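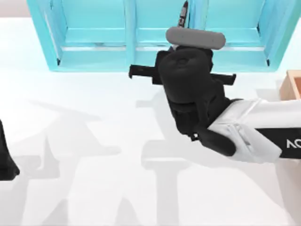

Pale blue shelf unit, three open compartments.

Questions I get asked about the swap shelf

What is the Pinell swap shelf?
It's a free book and jigsaw swap that I run from the hall on Drallton Road. You bring something you've finished with and take something you fancy. I started it in March with two bags of thrillers and it has got a bit out of hand!

Do I have to bring a book to take one?
No. I'd like it if you did at some point, but I'm not standing there with a clipboard. Plenty of people take first and bring later.

How many books have you got?
1,042 at the last count, and some 604 of those are crime. I do love a murder, but please, if you've got any gardening or travel books, bring them along.

What won't you take?
Encyclopaedias, magazines, old textbooks and anything that smells of damp. Also no more diet books for now – I've got a whole box under my stairs.

Can I bring jigsaws?
Yes please, up to 5 at a time. Put a note in the box if there's a piece missing. People don't mind one gone from the sky but they do like to be told.

How long can I keep things?
As long as you like. Othmane Mahrous had a very fat Russian novel for ages and came back asking if there was a sequel.

Are there children's books?
There are, on the lower shelves so small people can reach. Board books get wiped down before they go out. Colouring books only if nobody has had a go at them yet.

Can you save a title for me?
Ask me and I'll pop it behind the counter for 7 days with your name on. After that it goes back out. Tihomir Begović does the same for jigsaws when I'm away, so you can ask him too.

When are you closed?
We're shut on 30th May for the hall floor to be done. Please don't leave bags on the step that day, it always rains.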